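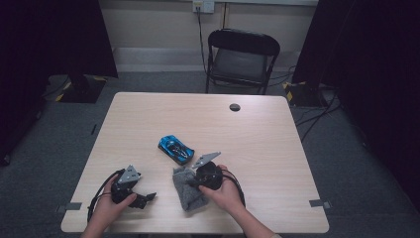
The two hand-held grippers at the Dakon open day, with the toy car and the felt cloth.

2026-02-04

I went to the Dakon open day because Anel Buthelezi had a spare place on the list. There were 21 of us, split into small groups. Ours started with the grippers.

You hold one in each hand and do an ordinary job with them. The job on our table used a blue toy sports car and a folded gray cloth. Each gripper has a cable on it, so you learn to keep your elbows in. I found the cloth harder than the car. It is thin when it lies flat, and I kept pinching at nothing. Anel did better than I did and got a second turn.

Our guide said they have recorded 2,756 runs since October, and 900 of those are cloth. They want 2,000 cloth runs before they move on to anything else. I asked if bad attempts get thrown out. Some do, but a dropped item that gets picked up again is kept.

After that we had coffee and a short talk about Fludemia, their scheduling software. I didn't follow much of it. The slides were small and I was near the back.

Parking is behind the building, and the side door is the one to use. They plan to hold another open day, and I've put my name down. I'd like another go at the cloth.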